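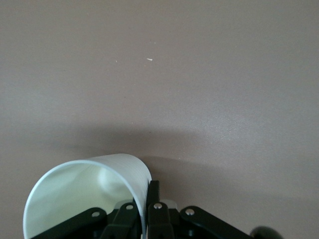

White cup on its side, Thursday night.

I've been sorting the kitchen gear before we move to Caltley in July. Most of the cupboard is packed. The cups can go in the bin or the picnic bag, I haven't decided.

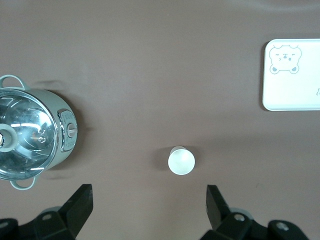 The pots took longer to sort out. I had 24 lids and containers to match up, and a few went straight to the op shop box. The one with the glass lid and the grey side handles is staying, and so is the white tray. I'll wrap the lid in a tea towel and put it in the last carton with the kettle.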